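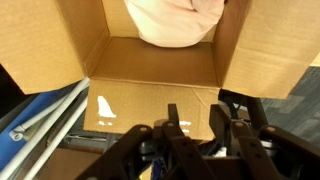
How long does it take to draw a repeat for a roll of wallpaper? Three weeks if the drawing behaves, and a good two months if there are birds in it.

I got that from the designer behind Dumarora, a one-woman pattern studio in Stenddale, when I rang her on Wed 27 October with far too many questions about vectors (sorry!). She draws everything in pencil first, then traces it on screen with the pen tool, one leaf at a time.

"I tried the automatic tracing and got 3061 anchor points on a single fern," she told me. "I redrew it by hand and it moved like a plant again."

Her newest range, Tirnitz, is all thistles and moths, and I wanted to know how she hides the joins. She uses a half-drop, so each column slides down by half a tile – and she puts the busiest shapes right across the edges. "People leave the edges till last and then you get a stripe of nothing up the wall. I start there."

Colours come late. She works in greys until the spacing feels right, then tries five or six palettes and leaves them overnight. "I always hate two of them by breakfast."

The next range is called Ueda and it's due in January. She wouldn't tell me if there are birds.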